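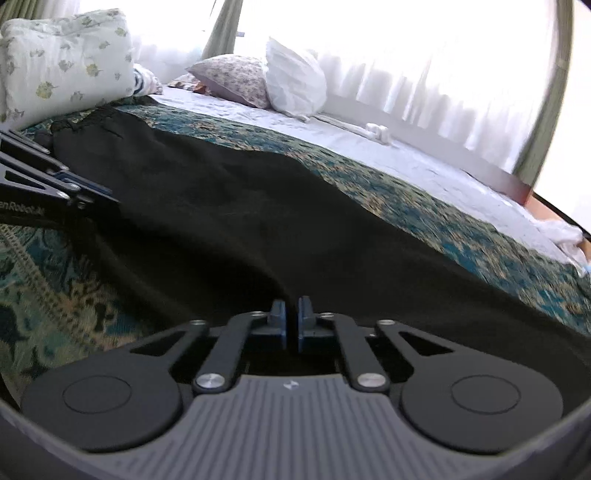

Black garment, spread out

Subject: Re: [jakinby-laundry] Folding dark things without losing the will

On Thursday a list member wrote:

> Hello all,
>
> I've been reading the thread on folding with great interest and a
> bit of despair. Shirts I can manage. Towels I can manage. What gets
> me is anything big, black and floppy, especially if it has elastic
> in it. I lay it on the bed, I can't see where the seams are, I fold
> it in half and it comes out as a sort of triangle. Then I give up
> and push it in the drawer with the others.
>
> Is there a trick? Do you all fold on a table? And does anybody know
> how to tell front from back on things with no label?
>
> Thanks in advance, and sorry if this has been covered.

Oh, I'm so glad you asked this, and please don't apologise! I went back through the archive and the only time it came up properly was in the middle of a long argument about ironing boards, so you could hardly be expected to find it.

I love folding dark clothes. I know how that sounds. But I was hopeless at it for years, and once it clicked I went through every drawer in the house in one weekend, and I still get a little glow when I open the bottom one. So forgive the length of this.

First of all, the bed is fine. People on this list are very keen on tables (you know who you are) but a table is too small for anything long, and half of it slides off while you're busy with the other half. On a bed you can lay the whole thing out, at a slant if that's how it fits, and walk round it. The one thing I would say is pull the duvet flat first. If there's a lump underneath you will fold the lump in.

Now, the seams. With black fabric I stop trying to see them and use my fingers. Pinch the waistband between finger and thumb and run along it until you meet a ridge. That's a side seam, or on some things the centre back. Find the other one, hold one in each hand, and give the whole thing a good shake so it hangs between them. Then lay it down. You've now got it flat and square without having looked at it once — very satisfying.

If you do want to look, move your lamp. A ceiling light straight overhead makes black cloth into one big dark puddle. I put my bedside lamp on the floor next to the bed so the light comes in low from the side, and suddenly every crease has a shadow. It's a different garment!

Elastic is where most of us go wrong, me included. A gathered waist wants to be narrow and the cloth below it wants to be wide, so if you fold by matching the edges of the waistband the rest fans out, and there's your triangle. What works for me:

Lay it out flat and leave the waist gathered. Don't stretch it, it'll only spring back.

Smooth downwards from the waist with the flat of your hand, letting the fullness go out to the sides.

Fold the sides in so that the whole thing is the same width as the waistband. It doesn't matter if one side has more cloth in it than the other.

Then fold from the bottom up, in thirds if it's long, and finish with the waistband on top, where you can find it again.

You end up with a neat block with the elastic showing on the outside, and when you've got 6 black things in a drawer it's a real help to see at a glance which ones have a waistband and which are tops.

Front and back: on trousers and leggings, the back usually comes up higher at the waist, so fold it in half down the middle and see which side pokes out further. Skirts are harder. I put a few stitches of coloured thread inside the back of mine, just a little cross, red for thick and blue for thin. The Lambert thread from the market is good for this, it has been through a great many washes here and hasn't run.

Somebody asked last month about fluff. Do it before you fold, while everything's spread out, and go in one direction only. I have the Vasdale brush with the wooden handle and I'm very fond of it, but a damp rubber glove does nearly as well and you've probably got one under the sink.

For storage I stand mine on end in the drawer, in a Fivwood box that used to have shoes in it. I can get roughly 5 of the bulky ones in a row before they start to bulge. If yours slump over, the folds are a bit loose, so press the air out with your forearm before the last turn.

Do have a go and tell us how you get on! And if anybody has cracked wide-legged jersey trousers with pockets, I would dearly love to hear it. Mine still come out thicker on one side and I've tried folding the pockets in, out and across.

Happy folding,
your list moderator

PS The swap shelf at Jakinby has hangers again, the padded sort. Help yourselves.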